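Visit notes: the Kaimal site in Wodonville

I went to Wodonville in July to see how Kaimal runs its collection work with hand-held grippers. We are setting up something similar at Porkinholm, on a smaller scale, and our written rules so far fit on one page. Fraser Yule came with me and asked most of the hard questions about safety. Our host was Muthu Varghese, who looks after operator training there.

The site is a rented house on a residential street, a short walk from the station. We signed in at the kitchen counter, got a visitor sticker, and were asked to put our phones in a drawer. That applies to staff as well. Muthu said the phone rule came from operators wanting to check messages between takes and then starting the next one late.

Kaimal works from a binder called the Bitier rules, after the project it was first written for. It has 11 sections. Two of them cover people: breaks, consent, wrist strain, what to do if a finger gets pinched. The rest cover the room, the tools, and how a take is started, named, and rejected. A copy sits in every room where work is going on, and operators can write in the margins in pencil. Muthu collects the margin notes every month and decides what goes into the next version. We saw several pages where the pencil was longer than the print.

We spent the rest of the morning upstairs watching bedroom tasks.

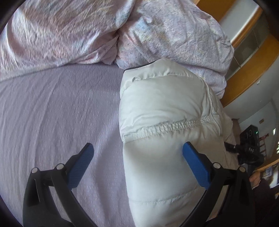
Setting up soft items takes up the longest section in the binder, and it was the part I had come for. A hard object can be put back on a tape mark. Cloth can't, so Kaimal doesn't try to match an exact starting shape. The rule is that the starting layout has to be one a person might leave behind, and that it must change between takes. Items may overlap, but there has to be some plain surface left where an edge can be found. With the white quilted piece lying over part of the lavender sheet and the fuzzy blanket bunched up across the top, the edges were still easy to pick out, mostly because the colors and textures were so different. Fraser asked about white on white. That is allowed, but it goes in its own batch with a note on the lighting. The fingers have to be open and clear of the cloth at the start, and the operator holds still for 2 seconds before moving in. Muthu is strict about this pause. If it is missing, the take is thrown out, even if the rest is good.

Hands were the next topic. The rule says bare hands stay off the items once a take has begun. If a blanket slides to the floor, the operator stops, says "reset" out loud, and starts over. There is no fixing it by hand and carrying on. Long sleeves are fine if they are close fitting. Rings and watches come off.

The tool check is done at the start of each shift and again after lunch. Finger pads get wiped and looked at for tears, the joints are opened and closed all the way, and the lens is cleaned with a cloth kept in a closed bag. A pad with a nick in it gets replaced the same day, as a nick will catch on knit fabric. They logged 108 checks in the month before our visit and Muthu let us read through the log. Most lines just said OK. A few said things like "left side stiff, swapped."

I had two doubts. The rejection rules depend a lot on one reviewer, and when Fraser asked who covers for her, the answer was a bit vague. Also, the privacy section tells people to clear mail and family photos out of the room but says little about windows and mirrors. Muthu wrote that down.

Lunch was sandwiches in the yard. In the afternoon we went over the laundry schedule, which I had not expected to need. Bedding is washed weekly without scented detergent after an operator had a reaction to one brand. We will copy that.

For Porkinholm, I am taking the pause at the start, the reset word, and the pencil margins. Fraser is rewriting our tool check and wants it on paper. Muthu has offered to read our draft when it is ready, and we still owe him our lighting notes.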